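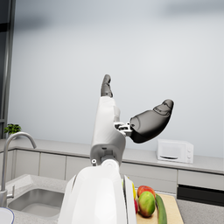
Sulbridge Community Help > Simulation and Control > Manipulation

Thumb opens late on the right hand only, planner says everything is fine

Posted by Lerato Ndlovu, September 26, 2023

I'm running a bimanual pick and place task in a simulated kitchen. Produce goes from the counter or the cutting board into a yellow basket. The planner is Remeo and the hand controller is the stock one from the Truser package, with a small wrapper I wrote to turn grasp labels into joint targets.

The left hand behaves. The right hand reaches the pre-grasp pose and the thumb is still swinging out when the arm starts its approach. On small round objects I get away with it. On the cucumber the thumb knuckle clips the side and pushes it off the board. The planner reports success for the approach every time, so the recovery behaviour never fires.

What I've checked so far:

Joint limits are the same in both hand files.
Gains are the same. I diffed them.
The command topic is published at the same rate for both sides.
Swapping which arm goes first makes no difference.

The only oddity in the log is that the right thumb command shows up 59 ms after the finger command. On the left they arrive in the same tick. I haven't touched the timing code since July and I don't remember it doing this then, but I wasn't picking long objects at that point either.

Is there a setting that makes the arm wait for the hand, or do I have to write that myself?

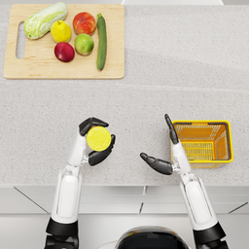

Busisiwe Jacobs

The planner doesn't know about your hand. Remeo treats the end effector as a fixed collision shape unless you tell it otherwise, and the shape it uses is whatever posture was current when the plan was requested. If you ask for the approach plan while the thumb is partway through its travel, it plans around the partway thumb. The path is valid for that shape, so you get success.

There are two separate things to fix.

First, the missing wait. There is no setting for it. Put a gate between pre-grasp and approach that reads the measured joint positions (not the commanded ones) and holds until every finger joint is inside tolerance for a few ticks in a row. Give it a timeout and make the timeout return a failure, so your recovery behaviour has something to catch. I use 600 ms for the timeout. Request the approach plan after the gate passes, using the measured posture.

Second, the 59 ms. That's your wrapper or something downstream of it. Look at how the right hand's joints are grouped. In the Truser package the thumb can be set up as part of the hand group or as its own group. If it's on its own it gets its own action client, and the first goal on each client pays for a handshake. Check whether the delay is there on every grasp or only on the first one after a reset. If it's every grasp, you're probably making a new client each time.

I'd do the gate even if you find the delay. Otherwise the next slow joint will give you the same problem.

Siamak Salehi

Had the same thing, raised the thumb gain and it went away. Try 70.

Leszek Duda

I wouldn't raise the gain. With a high gain in simulation the thumb gets there sooner but it hits harder when it does touch something, and the contact solver starts to jitter. We lost 4,000 episodes that way because the objects were vibrating in the hand and the success check was still passing them.

Agree with Busisiwe on the gate. One addition: check the mirrored hand file for the sign on the thumb rotation joint. If the right hand was generated from the left one, the rest position can end up at the wrong end of the range. The limits will look identical in a diff but the thumb has further to travel on that side. Print the start position of both thumbs after a reset and compare them.

Lerato Ndlovu

It was the client. My wrapper was building a new one for the right thumb on every call, left over from when I was testing that joint by itself. Moved it into the constructor and the commands now arrive in the same tick on both sides. Start positions match, so the mirroring is fine.

I've put the gate in as well, with a shorter timeout than Busisiwe's. It fails now and then when the hand starts from a closed grasp, so I'll probably bring it up to 600. The cucumber stays on the board during the approach now. Still working on getting it into the basket without catching the rim, but I'll start another thread for that.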